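Was auf dem Tisch bleibt

Über das Essen in der Firma und die halbe Stunde, die in keinem Kalender steht

Als ich vor 6 Jahren nach Deutschland gekommen bin, habe ich zuerst das Wort Mahlzeit gelernt. Es stand in keinem meiner Lehrbücher als Gruß, aber um zwölf Uhr sagten es alle im Flur zueinander, auch Menschen, die sich sonst nicht grüßten. Ich habe geantwortet: Danke, ich habe schon gegessen. Man hat freundlich gelacht.

Seitdem beobachte ich, wie in Firmen gegessen wird. Bei Plellent, wo ich zuerst gearbeitet habe, aß man am Schreibtisch, mit der linken Hand, und die rechte blieb an der Maus. Es gab zwar eine Küche, aber darin standen nur zwei Hocker, und wer dort saß, sah aus wie jemand, der auf den Zug wartet. Meine Mutter konnte das am Telefon nicht glauben. Bei uns zu Hause hat sogar der Schuster seine Werkstatt zugemacht, wenn die Suppe fertig war.

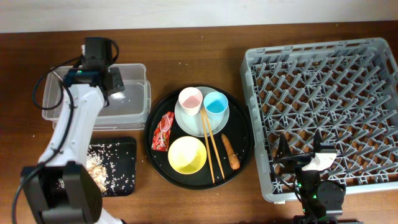
Bei Trudomis ist es anders, und daran hat Şengül Çetinkaya einen großen Anteil. Sie arbeitet in der Buchhaltung und hat vor einigen Jahren angefangen, am Dienstag einen Topf Linsensuppe mitzubringen. Zuerst für ihre eigene Abteilung, dann für die Etage. „Ich wollte niemanden erziehen“, sagt sie. „Ich hatte einfach zu große Töpfe.“ Heute kommen an diesem Tag Leute aus dem Lager und aus dem Vertrieb zusammen, und wer keine Suppe mag, bringt sein Brot mit und setzt sich trotzdem dazu.

Mich hat interessiert, worüber dort gesprochen wird. Die Antwort ist ein wenig enttäuschend: über Parkplätze, über Zähne, über die Schwiegereltern. Die Arbeit kommt selten vor. Und doch haben mir mehrere Kollegen erzählt, dass sie nach solchen Mittagen leichter zum Telefon greifen, wenn etwas schiefgeht, weil sie die Stimme am anderen Ende schon kennen.

Natürlich gibt es auch Streit. Der Geruch von gebratenem Fisch hat einmal eine E-Mail an alle 74 Mitarbeiter ausgelöst, die noch heute zitiert wird. Und das Spülen bleibt das Spülen. Eine Liste hing 2 Wochen an der Tür, dann hat jemand einen Einkaufszettel darauf geschrieben.

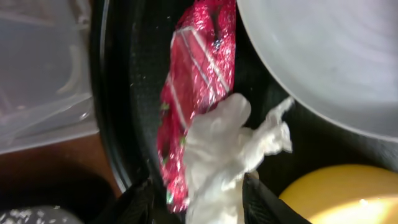 Redaktion Tatlı — Ressort Arbeit und Alltag

Am schwierigsten ist der Moment nach dem Essen. Manche stehen sofort auf, als ob eine Glocke geläutet hätte. Andere brauchen noch einen Tee und etwas Süßes. Frau Çetinkaya gehört zu den Zweiten. Sie hat in ihrer Schublade immer Pralinen und verteilt sie nach einem System, das ich nicht verstanden habe.

Ich habe sie gefragt, ob die Geschäftsführung die Suppe bezahlt. Sie hat den Kopf geschüttelt. Einmal wurde ihr ein Zuschuss angeboten, mit Formular, und sie hat abgelehnt — dann wäre es ja eine Kantine, meinte sie. Für das nächste Mal hat sie Bohnen geplant. Ich bringe das Brot mit.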